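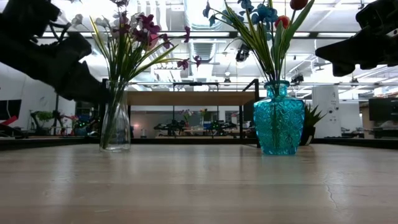

Food > Kids' Corner > Eating Out

A tasting menu is a meal where the chef picks everything and you get lots of tiny plates – I had 20 at Dikau! You never order. You might get one spoonful of soup, then a single carrot, then something fizzy. If your table has flowers on it, like the ones in the clear vase and the turquoise vase, leave those alone, they're not a course (I did once eat a petal, but it came on a plate). Go hungry and try a bit of everything.

135 shares | 2 comments

Corina Surdu: My son wants to know if pudding counts as one plate.

Nelu Ene: We had three puddings!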